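Yurt kitchen set, left gripper fault notes

Read this before you train on the April episodes. The set has 3,000 episodes of two-arm pick and place with toy food, and 200 of them carry a fault flag. I don't think the flag is good enough.

The fault is in the left gripper. It reports closed while the fingers are still open, and the log goes on to mark a successful grasp. Vuno, our labeling script, trusts that signal. 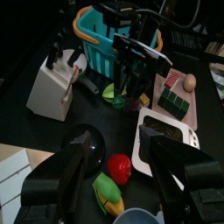
Memthorpe blamed a loose encoder connector and reseated it on a Tuesday. Maybe – but the false closes came back after 2 sessions. Saadet Ağca is rechecking the wrist video by hand.

Known gaps: success labels for the left arm are unverified outside the flagged episodes. Force readings were never logged. Don't use this set to support any safety claim.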